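The Second Count
A short story

The Commission for the Municipality of Disemlow met in March to settle the matter of the ranked ballots. The hearing was called for 4 p.m. in the upper room of the Fashola Building. Those with standing were asked to sign the register and be seated.

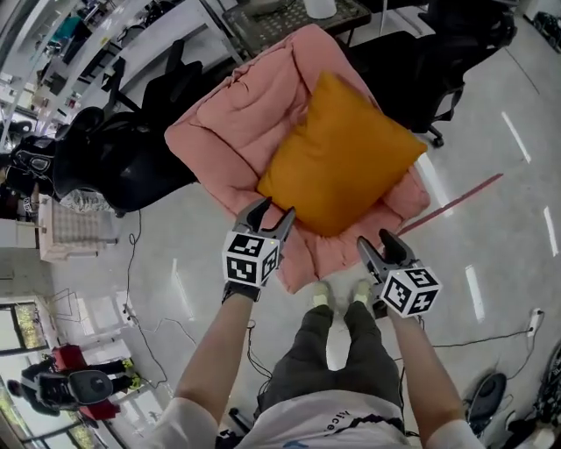
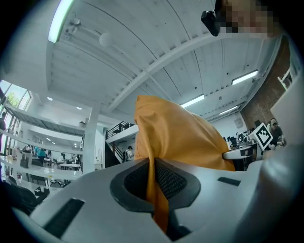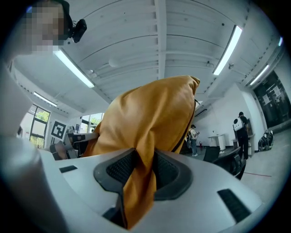
A mustard-coloured pillow or cloth in all three views; the pink cushion appears in the first.

Presiding Officer Asabe Nwankwo read the order of business. The town had used ranked voting once, for a single seat on the water board, and the result had been certified and then withdrawn. Cekura Ward had reported 400 ballots. The tally sheet carried 400 first choices. It did not carry the second choices of those voters whose candidate had been eliminated, and the clerk of the ward had left that column blank.

"The clerk will state her reasons," said the Presiding Officer.

Senan Ní Bhriain rose. She had served the ward through 6 elections and had brought her own copy of the rules, which she did not open.

"The instruction says that a ballot shall pass to the next choice of the voter," she said. "Two of the ballots had no next choice. They had the same name written on every line."

"Such a ballot is exhausted. The rules provide for it."

"They do, ma'am. The name was my late father's. He was not a candidate. I knew the handwriting on both, and I did not believe I should be the one to set them aside."

The Presiding Officer consulted the member to her left, and then the member to her right. The recorder asked whether the last remark should be entered. She was told that it should.

"You might have asked to be relieved," said the Presiding Officer.

"I might have. It was past midnight, and the Sendetti Road bridge was closed. There was no one to relieve me."

The Commission withdrew. It returned before the lamps were lit in the square and read its finding while standing. The ballots of Cekura Ward would be counted a second time by officers from outside the ward. The clerk would keep her post. The two ballots would be marked exhausted, as the law required, and stored with the others.

Ní Bhriain signed the register beside her name and asked who would be carrying the box.

"I will," said Asabe Nwankwo, and she sent for the key.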